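공유 주방 물품 정리 사업 중간 보고

받는 곳: 플리스게이트 생활지원기금 담당자님
보내는 사람: 밀렌 바우티스타 (홀루브 공유 주방)
작성일: 11월 25일 화요일

담당자님, 안녕하세요. 날이 부쩍 차가워졌는데 건강히 지내고 계신지 모르겠습니다. 지난번 전화로 말씀드렸던 것처럼 이번 보고는 숫자가 많지 않고 이야기가 조금 깁니다. 차 한 잔 곁에 두고 천천히 읽어 주시면 좋겠습니다. 지원금 신청서에 적었던 세 가지 일, 그러니까 간식과 마른 식재료를 통에 나누어 담는 일, 큰 탁자 위를 쓰기 좋게 비워 두는 일, 그리고 조리 도구가 제자리를 찾게 하는 일이 지금 어디까지 와 있는지 차례로 적어 보겠습니다.

1. 시작할 때의 형편

10월에 이 일을 시작할 때만 해도 주방에서 가장 많이 들리던 말이 "그거 어디 있어요?"였습니다. 과자 봉지는 봉지대로, 병에 든 것은 병에 든 것대로 여기저기 흩어져 있었고, 누가 새로 사다 놓으면 먼저 있던 것은 뒤로 밀려나서 결국 한참 지난 다음에야 발견되곤 했습니다. 같은 것을 두 번 세 번 사는 일도 잦았습니다. 저부터도 그랬습니다. 분명히 없다고 생각해서 사 왔는데 선반 안쪽에 두 봉지가 더 있어서 얼마나 민망했는지 모릅니다.

지금 이 주방을 함께 쓰는 모임은 모두 17개입니다. 모임마다 요리하는 날도 다르고 손에 익은 방식도 달라서, 처음에는 규칙을 아주 자세하게 만들어 볼까 하는 생각도 했습니다. 실제로 초안을 써 보니 19개 항목이나 되었는데, 다시 읽어 보니 저도 못 지키겠더라고요. 그래서 과감하게 접고, 통을 몇 개 놓은 다음 거기에 넣고 꺼내는 습관부터 들이기로 했습니다. 신청서에 적은 계획과 조금 달라진 부분이라 따로 말씀드립니다.

2. 간식과 마른 식재료

통은 손잡이 구멍이 앞에 나 있는 것으로 골랐습니다. 처음에는 뚜껑이 있는 상자를 생각했는데, 며칠 써 보니 다들 뚜껑을 열어 둔 채로 그 위에 다른 물건을 올려놓으시더군요. 뚜껑이 없는 통은 위로 봉지가 조금 삐져나오기는 해도 무엇이 들었는지 보이고, 구멍에 손을 넣어 끌어당기면 되니 훨씬 편합니다. 보기에는 덜 깔끔할지 몰라도 저는 이쪽이 마음에 듭니다. 흰 통에는 병과 포장 식재료를, 어두운 색 통에는 간식을 넣는 것으로 대강 나누어 보았고, 아직은 서로 섞여 들어가기도 합니다. 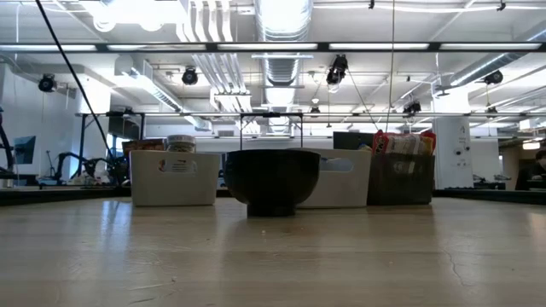

큰 탁자 위에 놓인 보관 통 세 개와 검은 그릇

탁자 위에 통을 계속 둘 것인가 하는 문제는 아직 정리가 되지 않았습니다. 탁자에 두면 모두가 쓰기 편하고, 선반에 올리면 탁자가 넓어집니다. 모임마다 의견이 딱 반으로 갈려서, 우선 올해까지는 탁자에 두고 지내 보자고 했습니다. 통을 탁자 뒤쪽으로 밀어 두면 앞쪽에서 반죽을 하거나 채소를 다듬을 자리는 나옵니다. 다만 사람이 여럿 붙어 서는 날에는 역시 좁다는 말씀이 나옵니다.

간식 이야기를 조금 더 드리자면, 통에 모아 담은 뒤로 먼저 사 둔 것부터 먹게 되었다는 점이 제일 반갑습니다. 새로 사 온 봉지는 통 바닥 쪽에 넣고 먼저 있던 것을 위로 올리자고 말로만 부탁드렸는데, 생각보다 잘 따라 주십니다. 물론 급할 때는 그냥 위에 얹어 놓고 가시는 분도 계십니다. 그럴 때는 다음에 오신 분이 슬쩍 바꾸어 놓으시고요. 이런 일로 얼굴 붉힌 적은 아직 한 번도 없었습니다.

3. 탁자 상태

탁자는 전반적으로 잘 쓰고 있습니다만, 상판 오른쪽에 가늘고 삐죽삐죽한 금처럼 보이는 자국이 있어 말씀을 드려야 할 것 같습니다. 잔 흠집도 몇 군데 보이는데, 여럿이 쓰는 탁자이니 그 정도는 괜찮다고 생각합니다. 금 쪽은 사정이 다릅니다. 다바라르 목공소에 사진을 보내 여쭈었더니 직접 보아야 안다고 하셔서, 다음 달 중에 한번 와 주시기로 했습니다. 그때까지는 그 자리에 뜨거운 냄비를 바로 내려놓지 말아 달라고 모임마다 부탁해 두었습니다. 수리비가 필요하게 되면 예비비 항목에서 쓰고 싶은데, 미리 허락을 받아야 하는지 알려 주시면 고맙겠습니다.

4. 조리 도구

솔직하게 말씀드리면 세 가지 가운데 이 일이 가장 더딥니다. 숟가락이나 손잡이가 긴 도구는 쓰고 나서 탁자 위에 그대로 놓이는 경우가 많습니다. 서랍이 멀어서 그렇다는 분도 계시고, 어차피 다음 모임이 금방 쓸 텐데 하시는 분도 계십니다. 두 말씀 모두 일리가 있어서 저도 세게 말씀드리지는 못했습니다.

그래서 생각한 것이 탁자에 세워 두는 도구 통입니다. 손잡이가 긴 것은 누워 있으면 자리를 많이 차지하는데, 세워 두면 손바닥만 한 자리면 됩니다. 울리코에서 나온 원통형 도구 꽂이를 보아 두었고, 값은 하나에 2000원이라 부담도 없습니다. 두 개를 사서 하나는 금속 도구용으로, 하나는 나머지를 꽂는 용도로 써 볼까 합니다. 혹시 무게 때문에 넘어지면 바닥에 콩이라도 깔아 보려고요.

양철통 문제도 있습니다. 꽃무늬가 들어간 네모난 통인데, 무늬가 워낙 곱다 보니 다들 버리지 말자고 하십니다. 저도 볼 때마다 마음이 약해집니다. 세워 둘 때도 있고 눕혀 둘 때도 있어서 정해진 자리가 없고, 통들 앞에 놓이면 뒤에 있는 것을 꺼낼 때마다 옮겨야 합니다. 자리를 하나 정해 주든지, 아예 쓰임새를 정해 주든지 해야 할 것 같습니다.
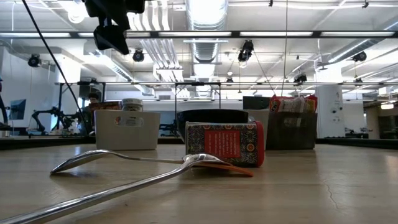 저는 그 양철통에 티백을 모아 두면 좋겠어요. 차를 마시려고 이 통 저 통 뒤지는 게 제일 번거롭거든요. 그리고 숟가락은 꽂이가 생기면 저희 모임부터 꼭 꽂아 두고 갈게요. 대신 꽂이를 탁자 한가운데 두지는 말아 주세요. 반죽 밀 때 팔꿈치로 칠 게 뻔해요.

저녁 모임에서 건의 쪽지로 남겨 주신 글을 그대로 옮겼습니다. 읽고 나서 팔꿈치 생각은 미처 못 했구나 싶어 한참 웃었습니다. 꽂이는 탁자 왼쪽 끝에 두는 것으로 하고, 양철통에 티백을 담자는 말씀도 다음 모임 대표 회의에서 여쭈어 보려고 합니다. 커피를 담자는 분도 계셔서 한바탕 이야기가 오갈 듯합니다.

5. 함께 정리한 시간

10월부터 지금까지 정리하는 날을 따로 잡아 모인 것이 모두 15번입니다. 한 번에 한 시간을 넘기지 않기로 했는데, 정리는 금방 끝나고 수다가 길어지는 날이 더 많았습니다. 누구네 된장이 맛있더라, 지난번 수프에는 무엇을 넣었느냐, 그런 이야기들입니다. 신청서에는 적을 칸이 없었지만, 서로 다른 요일에 오느라 얼굴도 모르던 분들이 이 시간에 처음 인사를 나누셨습니다. 두 모임은 쌀을 함께 사기로 했다고 합니다.

아쉬운 점도 있습니다. 아침에 오시는 모임은 정리하는 날에 시간을 맞추기 어려워 거의 함께하지 못하셨습니다. 다음번에는 오전에도 한 번씩 잡아 볼 생각입니다. 통마다 이름표를 붙이는 일도 아직 못 했습니다. 종이에 써서 붙이려다가 김이 서리면 금세 떨어질 것 같아, 물에 닿아도 괜찮은 것으로 찾고 있습니다.

6. 남은 일과 부탁드릴 것

연말까지 할 일은 도구 꽂이 두 개 구입, 통 이름표 붙이기, 양철통 쓰임새 정하기, 그리고 탁자 상판 점검입니다. 통을 선반으로 옮길지는 새해에 다시 이야기하기로 했습니다. 지금까지 쓴 돈의 영수증은 따로 묶어 우편으로 보내 드렸습니다. 봉투가 조금 두툼한데, 한 분이 손으로 쓰신 간식 목록이 같이 들어가서 그렇습니다. 돌려주지 않으셔도 됩니다.

예비비 사용 건만 답을 주시면 목공소와 날짜를 확정하겠습니다. 그리고 지나시는 길이 있으면 꼭 한번 들러 주세요. 미리 연락 주시면 그날 요리하는 모임에 말씀드려 한 그릇 더 준비해 두겠습니다.

밀렌 바우티스타 드림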